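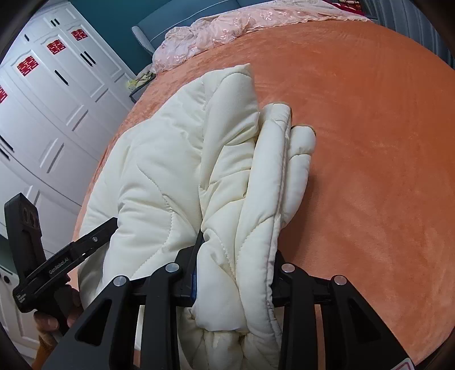 Begoña meinte ja, ich hätte auf dem Treffen nur Augen für die alten Mopeds gehabt und die Autos komplett links liegen lassen. Stimmt leider ein bisschen. Sie hat mir nach meinem letzten Eintrag geschrieben, dass sie den tiefergelegten Kombi in Halle zwei zehnmal spannender fand als jede Zündapp, und wo denn bitte der Bericht dazu bleibt. Also gut, Begoña, heute geht es um Blech auf vier Rädern!

Wer nicht dabei war: Das Kuvard-Treffen läuft immer im Juli, freitags ab dem späten Nachmittag, und dieses Jahr standen 276 Fahrzeuge auf dem Gelände. Ich war mit dem Zug da (mein eigener Wagen steht mit zerlegter Vorderachse in der Garage, dazu demnächst mehr) und hatte deshalb endlich mal Zeit, jede Reihe abzulaufen.

Der Kombi also. Gebaut hat ihn Jarosław Krajewska, und zwar in sieben Monaten, abends nach der Arbeit. Luftfahrwerk, hinten gezogene Radläufe, dazu ein Grauton, der je nach Licht ins Grüne kippt. Den Lack hat er bei Cabello machen lassen, alles andere selbst. Ich habe ihn gefragt, ob er damit wirklich über Bordsteine kommt, und er hat nur gelacht und den Wagen hochgepumpt. Die Innenausstattung fand ich fast noch besser: karierter Stoff auf den Sitzen, Holzknauf, kein einziger Bildschirm. Herrlich!

Gleich daneben hatte Emiliano Villalobos sein Coupé geparkt, mit 165 PS und einer Auspuffanlage von Hesach, die man noch am Bratwurststand gehört hat. Mir persönlich war das zu laut – aber die Schweißnähte sind ein Traum, da habe ich bestimmt eine Viertelstunde auf den Knien davorgehockt. Meine Hose sah danach entsprechend aus.

Den Pokal für das beste Gesamtbild hat am Ende keiner von beiden bekommen, der ging an einen Pick-up mit handgemalten Zierlinien. Kann man machen. Ich hätte anders abgestimmt, und in der Schlange vor der Kaffeebude waren ein paar Leute ganz meiner Meinung. Die Linien waren sauber gezogen, keine Frage, nur der Rest vom Auto war halt ziemlich Serie.

Was mich gestört hat: 85 Parkplätze für Besucher sind bei so einem Andrang ein Witz, und nach acht Uhr gab es nichts Warmes mehr zu essen. Dafür war die Musik diesmal so leise, dass man sich unterhalten konnte.

Die Felgenfrage aus den Kommentaren beantworte ich nächste Woche, da muss ich erst noch mal bei Jarosław nachhaken, welche Einpresstiefe er hinten fährt.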